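May 7, 2023

Second leg day! Up far too early, and I was already in my club scarf while the coffee was going. 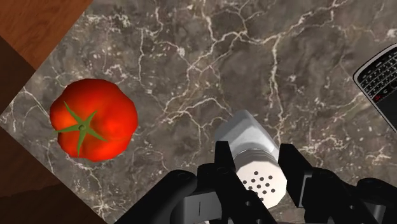

Before the match

Quick recap for future me, who will forget all of it. We lost the first leg at Mirnberg by 6 points, and the winner over two legs goes into the regional qualifying group. So we had to win by 7 to go through outright, and a win by exactly 6 meant extra time. I did this math on the bus, in the shower, and twice in the grocery store.

Leena Pesonen drove four of us to Mestgate, and we talked about the kicking the whole way (our kicking has been awful since the winter break, and I say that with love). Nelli was sure Coach Ruotsalainen would start Nima Najafi at fullback. I said no chance, he's only had three games back from the shoulder. Well, Nelli was right and I owe her a sandwich.

First half

They put the crowd number on the scoreboard: 1213! For a women's and men's double-header at Mestgate, that's huge. The women had already won their game by the time we found seats, and Tiina Hyvönen came around the railing still in her boots, high-fiving kids.

The men started so nervously. Two dropped balls in our own half and Mirnberg scored off the second one, right under the posts, so 6-0 and the bus math was ruined. Then Paavo Räsänen just decided to run through people. I don't know how else to put it. He took the ball off a scrum, went left, bumped off one tackle, and slid over in the corner. Missed the kick, of course. 6-4 at the break, and I ate an entire bag of licorice without tasting any of it.

Second half

Oh, it was good. Nima caught a high ball on our own line that I was sure he'd spill, and on the very next set we went the whole length of the field. Try, kick good, 8... no, 10-6. I had to check with Leena because I was yelling too hard to add. Then a long stretch where nothing happened except tackling, and I loved it anyway. You could hear the hits from row 3.

Paavo got his second with the clock almost gone. That made it 14-6, eight clear, so we were through even before the kick. And then the kick went over! From the sideline! 16-6 final. A man behind me hugged me and then hugged the railing.

After

Stood by the fence until my feet hurt. Nima signed Nelli's program and spelled her name right on the first try, so now he's her favorite player forever. Leena wants to do every away game in the group, including Stetar, a brutal drive, and I said yes before she finished the sentence.

Draw for the group comes out later in May. Need to ask for time off, wash the scarf, find out if Leena's car has a working heater. My voice is completely gone and I have a phone meeting first thing tomorrow. Going to bed, or at least going to lie there and replay that catch.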